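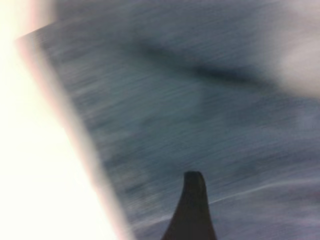 Blue-grey, on the move.

Staletgate Walking Trail: progress report to the Honley Fund, May 2020

Hi Margit,

Well, it's been a strange few months to be building a holiday trail! When I wrote to you in December we were all talking about Easter bookings, and now the guesthouses in Delden have their blinds down and I'm doing most of my work from the kitchen table. Still, there's a fair bit to tell you, and more of it is good than I expected when I sat down to write.

The route itself is settled. It runs 48 kilometres from the old railway station at Delden over to Staletgate, with an overnight stop at Haque for anybody who likes their walking in two bites (that's me). We did shift the section past the quarry, as the landowner wanted walkers kept well away from the haul road, so the path now goes down by the creek. I think it's prettier that way, although it'll be muddy after rain and we'll need a short boardwalk we hadn't budgeted for. I've asked for a quote and will send it on as soon as I have it.

Signs are the slow bit. We ordered 100 marker posts and they've arrived, but the engraved plates are stuck at the supplier, who has closed the workshop until further notice. Emmett Achterberg has offered to paint temporary ones and I've said yes please. His lettering is better than mine by a long way.

Seven places to stay have signed up for the luggage transfer scheme — two pubs, four B&Bs and the campground at Haque. I was hoping for more, but a couple of owners would sooner wait and see what summer looks like before they commit, and I can't blame them. I've told everyone the joining fee is on hold for now. That does leave a gap in the income line, so please look at the attached budget before we talk.

The mailing list has been the nice surprise. We've got 285 people on it without spending a cent on advertising, and they write back! Lots of questions about dogs (allowed on a lead, except through the lambing paddocks) and whether there's a decent coffee at the halfway point. There is, when it's open.

What I'd like from you is permission to move the launch party money across to the boardwalk. A party isn't on the cards this season anyway, and we can put on something small at the station later. Could you let me know before I confirm with the builder?

The printed map is with the designer and I'll post you a proof — the colours need work, and Haque is spelled wrong on the back.

Cheers, and stay well.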